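Noslow Parts Sorting Table
README and data card

What you are looking at

A folder of photos and a spreadsheet about sorting small electrical parts into yellow bins. If you arrived expecting something grander, the Renell folder is next door and has a logo.

Noslow is the sorting table at Wollell, a small repair and salvage shop. Things arrive broken, get taken apart, and leave behind little cylinders with wires on them and round circuit boards. The parts have to go somewhere. For years that somewhere was a coffee can, and this folder is the record of our reform.

Current version: 2
Last edited: Sep 26, 2023
Photos: 795
Part types in the spreadsheet: 11
Sorting sessions: 43

Folder contents

photos/ holds the table photos, one subfolder per session.
parts.csv has one row per part type, with a short name, a bin assignment and a notes column that gets away from us at times.
sessions.csv has one row per session: start time, end time, what came in, what was left over.
layout.txt explains how the table is set up. It is short. Please read it before moving anything.
old/ is version 1. It uses different names for everything. We keep it out of guilt.

The table

White top, yellow bins at the sides, one steel tray in the middle. The tray is where parts begin and the bins are where they end up. A part that has been in the tray for more than one session is called a resident and gets its own line in the notes.

The tray is lined with plain white paper. Small dark wires vanish against steel, and the paper also catches whatever flakes off the older boards. Change it at the start of a session. Do not write on it. Somebody once did the arithmetic for a parts order on the liner, and it was thrown out with the liner, and we got 43 of something we needed two of.

Bins are shallow on purpose. Deep bins were tried in version 1 and turned into the coffee can again within a month, only in a nicer color.

Naming parts

The names in parts.csv are shop names. They would not survive contact with a catalog, and they are what people say out loud at the table, so they stay. The ones that come up most:

cyl-wire: a small cylindrical component with thin wires attached. Body color varies and does not matter for sorting.

round-red: a round red circuit board with a hole in the center and notches around the edge. Easy to recognize, easy to pick up, everyone's favorite.

stray: a wire with nothing on either end that would let you name it as anything else. Strays go back to the bin they were found in until the end of the session, when they are dealt with all at once and without sentiment.

mystery: see below under Known problems.

How a session goes

1. Put fresh paper in the tray and smooth it down at the corners.

2. Lay out a handful of parts with space between them. A heap in the tray is only a smaller version of the box it came from.

3. Check that each bin already has the right kind of thing in it. Cylinders with cylinders, boards with boards. If a bin is empty, put one part in as a marker before starting.

4. Move parts from tray to bin, one at a time. Wires curl, and they will hook onto a neighbor if given any encouragement.

5. Stop partway and look at the whole table. Loose parts should be sitting in the bins by kind, with the remainder spread out on the paper. Mid-session it looks like the photo below, with wired cylinders in one left-hand bin, red boards in the other, and one of each still among the parts on the tray.
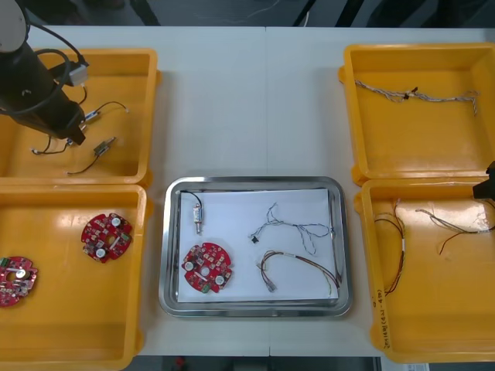

6. When the tray is clear, lift the paper by two opposite corners and tip the crumbs into the trash. Check the crumbs first. Chips have been lost this way, and so has one perfectly good screw that is still spoken of.

7. Fill in sessions.csv before you leave. "Later" is not a valid end time, although it appears in the file four times.

Columns in parts.csv

name: the shop name, lowercase, hyphens allowed.
bin: front-left, back-left, front-right or back-right. Front means nearest the person typing, which caused trouble in version 1, when there were two people typing.
wires: yes, no, or used to.
fragile: yes or no. Everything was marked yes until we made people choose.
notes: free text. Opinions are tolerated up to one sentence.

Bin assignments can change between sessions. The photo subfolders do not update themselves when this happens, so trust the photos over the spreadsheet if the two disagree.

Known problems

The mystery category is too large. It was meant to hold parts waiting for a name, and it has become a retirement community. We plan to go through it in November, as we planned last November.

Color is uneven across the photos. The bins are the same yellow throughout, whatever your screen tells you. Please don't file a report that there are two kinds of yellow bin. We have had that report.

Wires on the cylinders are not measured. There was a length column for a while, but a curled wire is as long as your patience, and no two people got the same number.

Sessions 2 and 11 have no entry for what was left over. The leftovers from session 11 were found later in the Levchenko drawer, which is a deep drawer and a separate project.

What this is good for

Teaching new people where things go. Arguing about layout with evidence. Working out how many boards we had before the big clear-out. It has also been used to settle a bet.

It is poor material for identifying exact part models or values, or for deciding whether a part works. A part in a yellow bin has been sorted. Testing happens at the other bench, and that bench keeps its own records, in pencil.

Use and changes

Shop use is open to anyone at Wollell. If you copy the folder elsewhere, take layout.txt with it, or the bin names will mean nothing to you by the following week.

To add a part type, add a row to parts.csv and at least two photos of the part on clean white paper. To rename one, ask at the table first. Round-red has been through three names already, and the labels are starting to peel.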